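Smooth or rubber-faced fingers for picking up cloth?

Posted in Grippers and Arms, July 2025
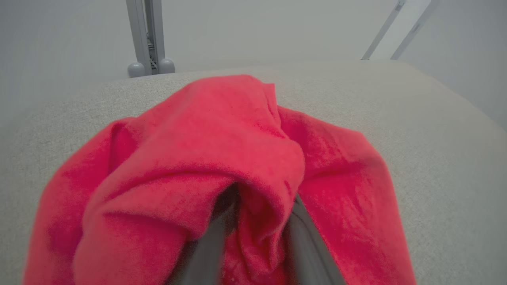 Wrist camera view, red fleecy cloth, plain fingers.

I'm comparing two sets of fingers for a cloth picking job. One is the plain set that came with our Marow gripper, the other is a Lonivix pair with rubber pads. Same arm, same cloth, same grey padded surface for both. I did 18 picks with each, going for the middle of the bundle. The plain fingers held on 16 times and the rubber ones only 4. I expected it to be the other way round. Is the rubber wrong for soft cloth, or have I set something up badly?

Tavion Escobedo

Mohcine Abdel Rahman
Check the opening width first. Padded fingers are thicker, so if you kept the same open position in the controller the gap between the tips is smaller and they push the cloth down before they close on it. Rubber also drags. A smooth finger slides under a fold and the cloth gathers in between, but a rubber one can shove the fold away. Open the padded set wider, come down slower and run the 18 again. I'd also measure the tip height for each set. Mine differed by over 2 mm and I had to redo the tool offset.

Pietrzak
Had the same with towels. Went back to plain fingers.

Skiner
What closing force are you using? I only have a suction gripper so can't compare, but someone will ask.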